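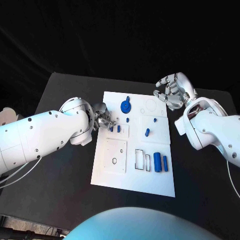 图1 双臂与装配板,左手位于左上小板的两根短销上方。

分类:学生项目 > 双臂装配 > 实验记录
最后更新:2019年7月27日

记录人:Kevin Pacheco
指导教师:Paavo Heinonen
项目名称:Plindia 装配课题(Sestdale 机器人课程,学生小组)

一、本次内容

继续进行装配板的抓取与放置练习。任务规则沿用 Fenedham 校际赛的练习稿:单轮限时300秒,计时由启动指令发出起算,中途人工触碰板面即判该轮无效。本组目前以左手操作短销,右手处于张开待命姿态。右手动作程序尚未合并,由 Strebel 分支维护,下周接入。

二、参数与设置

1. 左手指尖闭合速度由原值下调至28(控制器内部单位),其余关节沿用7月初标定结果。
2. 手指闭合到位后保持200毫秒,再执行抬升。
3. 抬升分2段进行,首段仅作竖直方向运动,避免碰及相邻短销。
4. 板面坐标原点仍取左上小板的角点,旧版脚本中以板中心为原点的写法一律停用。

三、照明条件

按课程要求,抓取程序须在不同色光下分别运行。紫红色光下,白色板面与蓝色零件的灰度关系与常规照明不同,原分割阈值不宜直接沿用。阈值文件应按光照条件分别命名,不得覆盖。

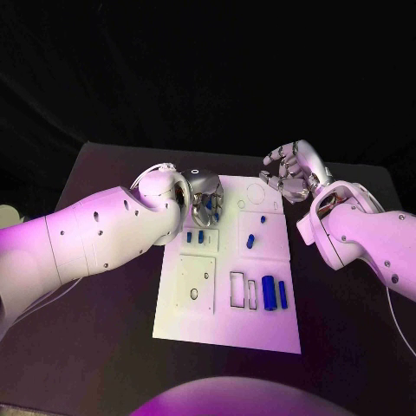
图2 紫红色光照条件,左手指尖持蓝色小件,右手张开。

四、问题与讨论

(一)左手手指弯曲后遮挡指尖处零件,头部视角仅能看到局部。Heinonen 老师建议抓取前先记录零件位置,闭合后不再依赖该视角更新坐标。本组同意试行。

(二)右下区域两个圆柱与两处矩形轮廓线同处一排,检测程序曾将轮廓线误作零件边缘。拟增加颜色判据,由笔者负责修改。

(三)右腕外壳开口处可见内部线束,大幅转腕前应检查走线。白色细线亦须留出余量,不得绷紧。

五、待办

- 提交紫红色光下的阈值文件,并附所用原始图像。
- 与 Strebel 分支核对右手待命姿态的关节角。
- 齿轮件的放置顺序未定,待老师答复后补记。
- 指尖闭合速度如需再次调整,请在本页第二节续写,注明修改人。

联系方式:Sestdale 机器人课程实验室 | 版权所有 | 返回顶部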